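Plisia pulls two foundation shades after label mix-up

30/08/2023

Cosmetics company Plisia has withdrawn two shades of its long-wear liquid foundation after customers found the colour in the bottle did not match the name on the label.

The company said 932 bottles were affected, all filled in June at a contract plant run by Nikzad. Bottles labelled as the lighter shade contained the darker one, and the other way around. The formula is the same in both and there is no safety concern.

"It was a labelling error on one line and it should have been picked up before the cartons were sealed," operations manager Touran Kordestani said. "Anyone who bought one can have a refund or the right colour, whichever they like."

Almost all of the stock went to pharmacies and department store counters. The rest was sold through online retailer Tamska, which has emailed its buyers. Customers can return opened bottles and do not need a receipt.

Pharmacist Ehsan Nouri said he had taken back five bottles so far. One customer had already worn hers to work – "she thought it was the bathroom light," he said.

He suggested testing a new foundation on the jawline in daylight, and blotting it with a tissue after a few minutes to check how the colour settles.
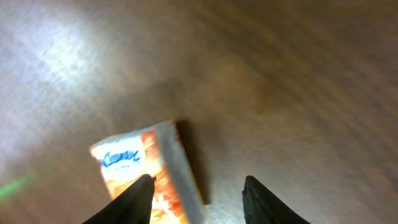
A box of tissues on a wooden surface.

Nikzad said it had added a second colour check at the end of the line. Director Abbas Heydari said the plant had not made the same error with other clients' products.

Replacement stock is due in stores in two weeks. Powders and concealers in the range are not part of the withdrawal and remain on sale.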